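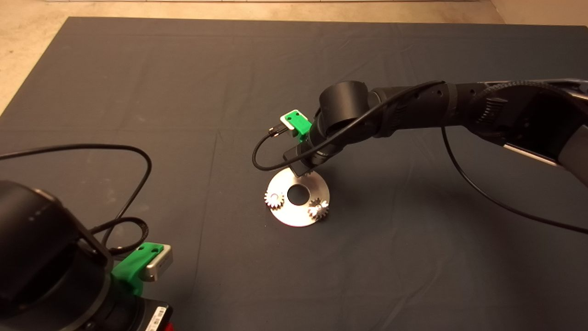 Gear Plate Assemblies: Frequently Asked Questions

Dritberg Education Supplies, Moynihan Range

This page answers the questions most often put to our customer desk by schools, colleges and training workshops that use the Moynihan gear plate. It applies to plates bought directly from Dritberg and to those supplied through Aneswood. Customers who hold the older Griron kit should refer to the final section before ordering parts.

About the plate

What is the Moynihan gear plate?
It is a round metal base plate with a central hole and fixed posts, on which small spur gears are fitted and removed. It is used to teach the basic handling of toothed parts: placing a gear on its post, bringing teeth into mesh, and taking the assembly down again without damage.

Are the gears supplied with the plate?
Yes. A standard set contains the plate, a full complement of gears, a storage tin and a printed card showing the order of assembly. Gears may also be bought separately under part number 1583.

Do the gears need to be fitted in a particular order?
For the introductory exercise, the outer gears are fitted first and the centre gear last. Later exercises use other orders, and these are set out on the card. 

Is the plate suitable for continuous running?
No. The posts are intended for assembly practice and hand turning. They are not bearings and should not be driven by a motor.

Setting up

What surface should the plate be used on?
We recommend a plain, dark cloth or fabric mat laid on a flat bench or floor. A dark background makes small bright parts easier to find, and the cloth prevents scratches to the underside of the plate. The mat should be larger than the working area, so that a dropped gear is likely to remain on it.

Does the mat need to be perfectly smooth?
Light creases are acceptable. The plate is heavy enough to settle over them. A thick fold directly beneath the plate should be smoothed out before work begins, as the plate may otherwise rock when a gear is pressed down.

Our learners find the glare from the plate distracting. What can be done?
The plate is polished and will reflect any strong light directly above it. Turning the plate will make little difference. Please move the working position away from the light fitting, or use a shaded lamp placed to one side. We do not advise dulling the surface with abrasive paper, which leaves grit around the posts.

Should the plate be fixed down?
This is not necessary for ordinary exercises. Where a class prefers a fixed position, a ring of thin rubber may be placed under the rim. Adhesive tape should not be used on the upper face.

Fitting and removing gears

How should a gear be picked up?
By its outer edge or by its flat faces, with light and even pressure. Gears should be lowered straight down over the post. If a gear does not seat, lift it clear, check that it is level and try again.

A gear has jammed halfway down its post. How is it released?
Raise the gear gently from opposite sides at the same time. Do not lever it with a screwdriver against the plate. If it remains stuck, place one drop of light machine oil at the top of the post, leave it for 30 minutes and repeat.

The teeth will not mesh with the centre gear. Is the set faulty?
In most cases it is not. Turn one of the outer gears by a very small amount and lower the centre gear again. If the gears still do not mesh, examine the teeth under a magnifier for burrs or trapped fibres from the mat.

May gears from different sets be mixed?
Gears from any Moynihan set may be used together. Gears from other ranges may look alike but differ in tooth size, and forcing them will mark the teeth.

Cleaning and storage

How should the plate be cleaned?
Wipe it with a soft, dry cloth after each session. Fingerprints may be removed with a little mild soap and warm water. The plate must be dried fully before it is put away, with particular attention to the foot of each post.

How should the gears be stored?
Flat, in the tin supplied, with the lined lid closed. They should not be stored loose in a drawer with other metal parts.

How often should the set be inspected?
We advise an inspection every 7 weeks in term time. Check that each post is upright and firm and that no teeth are bent or chipped. Sets used for more than 2000 fittings should have their gears replaced, whether or not wear can be seen.

Orders, returns and older kits

Can a plate with a bent post be repaired?
Posts cannot be straightened reliably. Please return the plate to us for assessment. If the post has failed in ordinary use, a replacement plate will be issued. Damage caused by a motor drive or by levering is not covered.

Do the current gears fit the Griron kit?
They do not. The Griron kit uses a narrower post. A limited stock of its gears is held, and requests should state the number stamped on the lid of the tin.

When are orders sent out?
Orders received by noon on Wednesday are sent out in the same week. Schools wishing to receive sets for the autumn term are asked to place their order by the end of May.

Whom should we contact with a question not covered on this page?
Please write to Homa Bahrami, Customer Desk, Dritberg Education Supplies, giving the part number and the name of your school or workshop. Questions about invoices for sets bought through Aneswood should be sent to Aneswood directly.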